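Acrylfarben in Flaschen liegend oder stehend lagern?

Gefragt von Jerkilberg am 5.10.18
Kategorie: Basteln und Malen > Material > Aufbewahrung
Antworten: 3

Ich möchte die Lagerung meiner Acrylfarben neu ordnen. Vorhanden sind Kunststoffflaschen mit Schraubverschluss, überwiegend weiße Kappen, Füllmengen gemischt. Bisher lagen die Flaschen übereinander in einer Schublade. Zwei davon sind seitdem am Gewinde verklebt, bei einer dritten hat sich das Bindemittel abgesetzt. Pinsel standen getrennt davon in einem Glas auf der Fensterbank.

Geplant ist jetzt eine Kunststoffbox für die Flaschen und ein hoher Becher für die Pinsel, beides auf dem Arbeitstisch. Die größeren Flaschen passen nicht alle hinein, wenn ich auch die kleinen dort unterbringe. 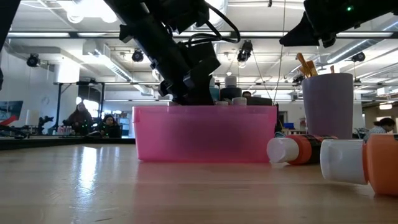
Zur Lagerlage finde ich widersprüchliche Angaben. Auf dem Beiblatt meiner Farben steht nur »kühl und frostfrei«, zur Position steht dort nichts. In der Box stehen die Flaschen aufrecht und die Kappen sind von oben greifbar, die zwei orangefarbenen liegen dagegen noch auf der Seite vor dem Pinselbecher. Schadet das Liegen auf Dauer, oder ist das nur eine Platzfrage? Zweite Frage: Ist eine durchscheinende Box wie die rosafarbene wegen des Lichteinfalls ungeeignet? Der Tisch steht 2 m vom Fenster entfernt, Südseite.

Antwort von Mererid Jarman
Als hilfreich markiert (11)

Stehend lagern, Verschluss oben. Bei liegenden Flaschen steht Farbe dauerhaft am Gewinde an. Schließt die Kappe nicht völlig dicht, trocknet dort ein Film an, und beim nächsten Öffnen fallen Krümel in die Flasche. Für einige Tage ist das unkritisch, für Monate würde ich es vermeiden.

Vor dem Wegräumen Gewinde und Kappeninnenseite mit feuchtem Tuch abwischen. Verklebte Kappen unter warmes Wasser halten, dann mit einem Gummituch drehen. Keine Zange, die Kappen reißen sonst längs ein.

Abgesetzte Farbe lässt sich meist wieder aufrühren. Flasche langsam rollen, nicht heftig schütteln, sonst hat man Luftblasen im Auftrag. Riecht der Inhalt faulig oder bleiben gummiartige Stücke übrig, entsorgen.

Zum Licht: bei geschlossenen Flaschen in der Regel nachrangig. Entscheidend ist die Temperatur. Direkte Sonne auf der Box würde ich vermeiden, bei deinem Abstand im Hochsommer also einmal prüfen, wohin die Sonne am Nachmittag fällt. Frost ist schlimmer, eine einmal gefrorene Dispersion kann unbrauchbar sein.

Wenn der Platz nicht reicht: die großen Flaschen in eine zweite Box, sortiert nach Größe und nicht nach Farbton. Sonst verschwinden die kleinen zwischen den hohen.

Antwort von Zorthorpe

Ich lagere seit April alles auf dem Kopf, Flaschen mit 400 ml. Geht auch, die Farbe ist sofort vorne. Kappen müssen halt dicht sein. Bei mir ist eine ausgelaufen.

Antwort von Bisik

Nicht gefragt, aber zum Becher: Pinsel mit den Borsten nach oben und erst einstellen, wenn sie trocken sind. Steht ein nasser Pinsel aufrecht, zieht das Wasser in die Zwinge, der Leim quillt und der Lack am Stiel platzt ab. Also nach dem Auswaschen flach auf ein Tuch legen, über Nacht reicht. Bei mir sind die Pinsel in einem alten Zahnputzbecher, der kippt ab 10 Stück. Etwas Sand unten rein hilft.

Kommentar von Jerkilberg

Danke, die beiden liegenden kommen in eine zweite Box. Die verklebten Kappen gingen mit warmem Wasser auf, eine davon ist trotzdem eingerissen. Gibt es die einzeln nachzukaufen? Gewinde habe ich noch nicht gemessen.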